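# Fewer Episodes, Better Chosen

Institutions that train robot policies tend to report one number first: how many demonstrations they gathered. Our group at Flimance did the same when the Wovau simulation set reached 3000 episodes. The figure deserves less respect than it receives.

Most of those episodes repeated one another. The parts began in nearly the same positions, and the arm approached from nearly the same side. When reviewers at Lema removed the near duplicates, 954 remained. The policy trained on the smaller set performed no worse in our tests, and it was far easier to audit.
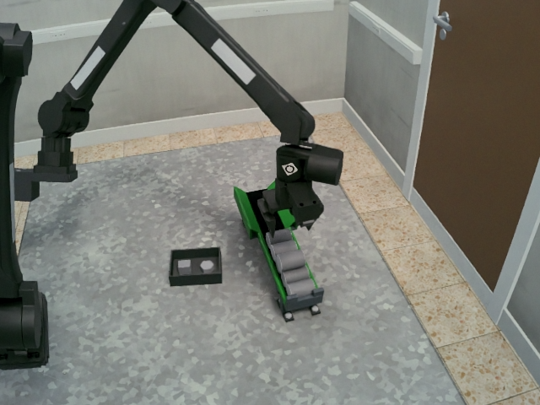
*Simulated loading task: gripper over the chute, five cylinders in the channel, tray alongside.*

A simulator makes repetition cheap, and cheapness invites neglect. Funders should ask what varies between episodes -- floor texture, part order, starting pose -- before they ask for a total. They should also ask whether failed attempts were kept. We discarded roughly 600 of ours early on, and we now regard that decision as a mistake. A learner that never sees a missed grasp has little basis for recovering from one.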